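Gripper trial check - Ernuvel fingers, bay 2
Inspected by: Jade Simard

E-stop reachable from operator side: OK
Cable strain relief at wrist: OK, retaped. Tape is not a fix.
Finger screws torqued: NO. Tanner says they were, no record.
Grip force limit set: OK on paper. I'd like to see it measured.
Basket clear of arm's path: OK 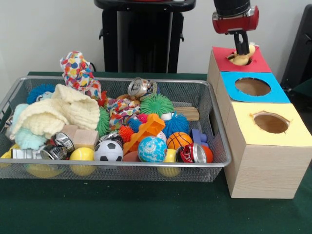 Soft toys and balls prove very little. Crushed cans have sharp edges and I want the finger pads checked after five of them - before anyone calls this better than the Blackwood set.

Recheck: September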